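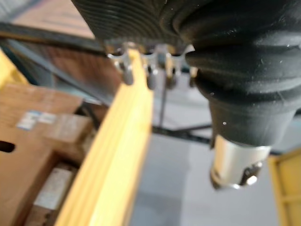

Figure 1. Wrist camera view during a demonstration pass. Bellows at upper right, metal tip at right of center, pale wooden slat at left of center, plywood cabinet behind it.

Projects > Trellar > Reports > Interim progress report

Overview Milestones Reports Downloads Contact

Trellar: teaching handling tasks by hand guiding and remote control
Interim progress report, period ending January

1. Status against plan

Work package 2 (demonstration capture) is complete except for the repeat set described in section 4. Work package 3 (policy training) started on schedule. Work package 4 (trials at the Barajas site) has not started and depends on the decision requested in section 6.

The target for the period was 2,000 accepted demonstrations across 7 task variants. The count was met in the last week of the period. Acceptance was decided per episode by a reviewer who did not record it, using the checklist agreed at kickoff.

2. Demonstration methods

Two methods are in use. In hand guiding, the operator holds the arm behind the wrist and moves it through the task with the joints in gravity compensation. In remote control, the operator drives the arm from the Rirow console and works from the wrist view and one fixed view.

Hand guiding gives shorter episodes and smoother approach paths. It also puts the operator's forearm into the fixed view for much of the episode, and those episodes are masked before training. Remote control gives clean views but slower motion, with frequent pauses close to contact. Pauses longer than the set threshold are trimmed by script. The untrimmed logs are kept.

Force data from hand guiding is not used. The operator's own push on the arm cannot be separated from contact force with the present sensor.

3. Wrist view

The bellows takes up a large part of the wrist view, as Figure 1 shows, and it is well inside the near focus limit. The metal tip stays visible below the lower collar. For work with long parts such as slats this is usable: the operator can see the tip and the part together, but not the area behind the folds. Operators reported that they lose the far end of a part when it passes behind the bellows, and most switched to the fixed view at that point.

Moving the camera farther out was tested on the bench. It improved the view of the tip but reduced clearance inside cabinets, so the mount was left unchanged for the rest of the period. All accepted episodes therefore share one camera position. A static mask covering the bellows has been added to the training input as an option, and runs with and without it will be compared in the next report.

4. Problems and corrective action

Clock drift. The console clock and the arm controller drifted apart during long sessions. The error was found when command and joint traces were overlaid. Both now sync to the same source at session start and again every hour. Affected episodes were realigned where a clear contact event was present. The other 100 were withdrawn and are being recorded again.

Operator differences. New operators on the console tend to approach parts from the side they can see best. This shows up in the data as a bias toward one approach direction. Start poses are now drawn from a list and operators may not change them.

Storage. Transfer to the Trurko server was slower than planned and held up review for part of the period. Uploads now run overnight.

5. Next period

Finish the repeat set. Train on hand-guided data alone, remote data alone, and the two combined, with equal episode counts. Report success rates per variant on the bench cell.

6. Decision requested

We ask for approval to move 4 operator weeks from work package 2 to work package 4. Total budget is unchanged.

Comments

reader_k: Will the mixed training runs use the trimmed or the untrimmed remote episodes? Section 2 could be read either way.

Trellar project office: Trimmed. One untrimmed run will be added if time on the cell allows.

mlab2: We had the same side bias with console operators. Fixed start poses helped with it, but only after we also randomized part position.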